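Hekinine Tabletop Set – demonstration recording package for two-arm robots

Part of the Nolari range. Listing updated 1 Jun 2020.

Overview

Hekinine Tabletop Set is a software package for recording demonstrations in simulation. An operator drives a simulated two-arm robot through a task at a table, and the package stores each attempt as an episode ready for training. It is meant for groups who need examples before their own hardware is available, or who want simulated episodes to mix with real ones.

The package runs on a single workstation. No physical robot is needed. Episodes are written to local disk and stay there until exported.

What is supplied

Recorder application, with operator and reviewer logins
Room and table models, editable
Object library for tabletop tasks
20 task templates
Export tool
Printed setup guide
2 hand controllers with charging leads

The workstation and display are not included.

Recording

Each arm follows one hand controller. The trigger sets the gripper opening, and the side button releases the arm so that the operator can move their hand back to a comfortable position without moving the robot. Recording starts when both side buttons are let go and stops on a long press of either one.

An episode holds joint positions, gripper openings, the operator's commands, object poses and the rendered view. Commands and measured positions are kept in separate channels. Please do not merge them on import; the lag between the two is needed by most training code.

Between episodes the objects are put down again at new positions. The spread is set per object in the task template. Objects that overlap after placement are moved apart unless the template allows contact. Lighting and wall colours can be varied in the same way, or locked.

Reviewing

Every episode is marked keep, discard or query. Discarded episodes are held in a separate folder and are left out of exports by default – some users train on failures, so they are not deleted. A reviewer can trim the start and end of an episode but cannot edit the motion.

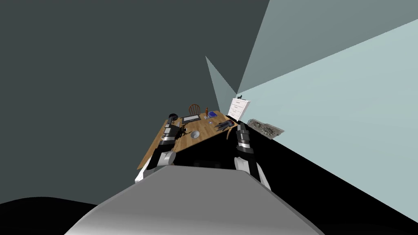

Operator view in the Hekinine recorder: both grippers at the table, assorted objects set out.

Views

The view above is the default. Its position is fixed to the robot, so the body fills part of the lower image. Further views can be added in the room editor, at a cost in frame rate.

Licences

Bench licence: 2 logins, one workstation.
Group licence: 4 workstations, shared task templates, any number of logins.

A Bench licence can be changed to a Group licence at any time by paying the difference. Existing episodes carry over.

Known limits

Cloth, liquids and cable are not simulated. Thin objects lying flat are hard to pick up with the default finger pads; use the soft pad setting in the template. Templates saved in the Vieira editor open correctly, but placement spreads must be entered again. A converter is planned for September.

Ordering and support

Sold and supported by Ploltgate. Technical questions before purchase go to Custódio Sequeira on the support desk. Please state the robot model you intend to train for and the export format you need.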